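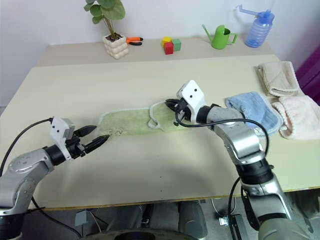

Unit 4: Planning the purchase of a two-arm work cell
Handout for the workshop course, Sheehan campus

Before you ask any supplier for a quote, write down the task in one sentence. For our course the task is folding household towels of mixed size and colour on a flat table. Everything in the budget must be connected with this sentence. If an item is not connected, put it on a second list and leave it there until the next term.

Two arms or one?

Cloth is the reason why we plan for two. One arm can pick a towel up, but to keep an edge straight it is much easier when both ends can be held. The second arm makes the price almost double, so please justify it in your report.

Sample quotes (dollars, tax not included)

Prerkurden, gripper with parallel fingers, each: 2,646
Nasasow, control computer and licence: 3,667
Cimasus, table, mounting and cable set: 1,000

The arms are quoted separately, see the sheet from Unit 3. Remember that you need two grippers. Last term three groups forgot this.

Costs which students often miss

Spare finger tips. Ribbed tips wear with cloth, and a supplier can need up to 90 days to deliver.
Cables. Measure along the arm with the joints fully bent -- a cable that is right for the straight arm may be too short for the working position.
Floor space. The base and the cables need room in front of the table as well.
Towels. Buy several colours and thicknesses, and write them in the budget as consumables.

For the next class

Bring your task sentence and a one-page budget. Mark every price as quoted or estimated, and write the month when the quote was received.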